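We use cookies to remember your language. Accept | Settings

Section 4. Setting up the Wutum stand for sweets

The Wutum stand is delivered by Wuvon with the post already fixed in the base. You need only a table and a round container.

1. Choose a table with a flat top and wipe it with a soft cloth. Small marks in the wood do not matter.

2. Put the base flat on the wood. Do not push it over the surface, but lift it with both hands under the rim.
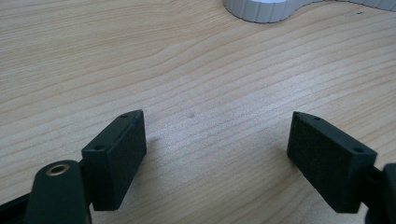
Can I glue the base to the table?
We do not recommend glue. The base is made to stand by itself, and glue makes it difficult to clean under the rim.

3. Turn the stand so that the post is on your left side. The short peg should point to the right, over the wide round part.

4. Set the container in the round part of the base. Press lightly on the edge – it should not rock.

Note: Keep the tall post free. It is not a handle, and you should not lift the stand by it when the container is full.

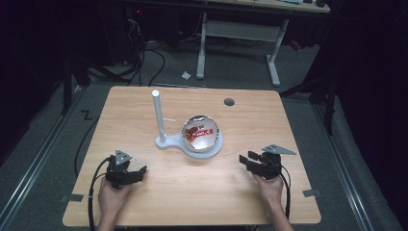 Fig. 2. Round container with lid, placed in the base.

5. For daily use, put an open bowl in the same place. Fill it with wrapped candy only, one piece after the other, and stop 2 cm under the rim.

Caution: Do not hang anything heavy on the peg. If the post becomes loose, write to Vendula Havlíček at the Stukau workshop and give the part number 3104. 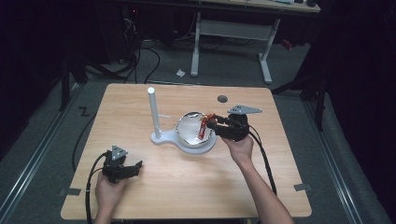

Page last changed: Oct 23, 2024

6. To clean, first take out the candy, then lift the bowl straight up. Wash the bowl by hand and dry it well – metal shows every drop of water.

7. Wipe the base and the post with a damp cloth. Put the bowl back when all parts are dry.

19 people found this helpful | 2 comments | Share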